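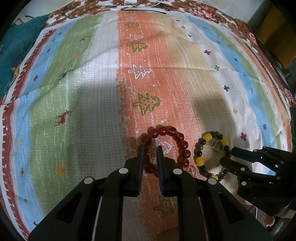

19/10/2023

Jewelry set, cloth surface. Working on the two time problems left over from July: clock offset between the left and right gripper streams, and the pose tracker losing lock when the view is mostly fabric.

Offset first. The Tallel sync script was matching on arrival time at the host, so any USB stall went straight into the alignment. Changed it to use the device timestamp and fit a line over the whole recording. Worst residual is now under 20 ms on everything I reran. Old alignments are still in the archive folder, don't use them for training.

Tracker. Striped cloth is better than plain because it has something to hold on to, but the tree motifs repeat up the orange stripe and the matcher sometimes jumps by one tree. Shows up as a sudden step in the trajectory with no matching step in the IMU. Added a gate: if vision and IMU disagree by more than 80 mm between keyframes, drop the match and coast. Reran 1,094 clips overnight on the Mirville box. Still to go through the failures by hand.

Segmentation is the weak spot. On the red bracelet the mask fills in the hole, so the grasp planner thinks it's a disk and wants to close across the full width. For a jaw inside the loop we need the ring shape kept. Tried turning off hole filling in post, which fixes the red one but leaves specks on the brown and yellow one. The metal ring sitting inside that one gets merged into the same object.

To do:
- label 300 frames with proper loop masks
- per-class hole filling flag in the Atance config
- check jaw width calibration on the right gripper before the next run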